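March 24, 2023
By Pacheco
Print | E-mail this thread

OK so I said I'd report back on the Mudthorpe spring trade show, and my feet have recovered enough to type. Thread!

First thing: we had the corner booth by the food stand and it was the best 53 extra dollars I've ever talked the boss into. People standing in line for a pretzel will read anything you put in front of them. Anything!

We went with the tall Lillik banner stand this year, the one with the weighted foot. It didn't tip over once. Last year's tipped onto a man's soup, so I'm calling that progress.

Giveaways. I ordered 1000 pens and came home with most of a box. The tote bags were gone by lunch on day one and people kept asking for them right up to closing. More totes in June, fewer pens. Writing it here so I can't pretend I forgot. 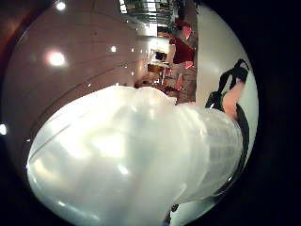

Fingers up against the neck of the bag.

The booth next door (Brosance, they do printed table covers) had a fitted cover with a zipper up the back so you can stuff all your boxes under the table and still get at them. I was so jealous. Ours is a flat cloth and I spent two days crawling under it.

If you're doing the "guess how many mints are in the jar" thing, write the answer down somewhere that isn't your phone. Mine died at two in the afternoon with the number in it – 3957, I'm never forgetting it now – and I had to borrow a charger from the pretzel people before I could announce a winner.

Also, get the business card bowl with a lid. I had to fish three gum wrappers and a parking stub out of ours.

Somebody asked about the lit-up sign. It looked great, but the cord was too short to reach the outlet from where I wanted it, so it spent the whole show pointing sideways at the fire door. Buying an extension cord this weekend.

Next one is in June, same hall. I've already asked for the same corner. If you've used one of those fitted covers with the zipper, tell me if the zipper holds up – I need to know before I order!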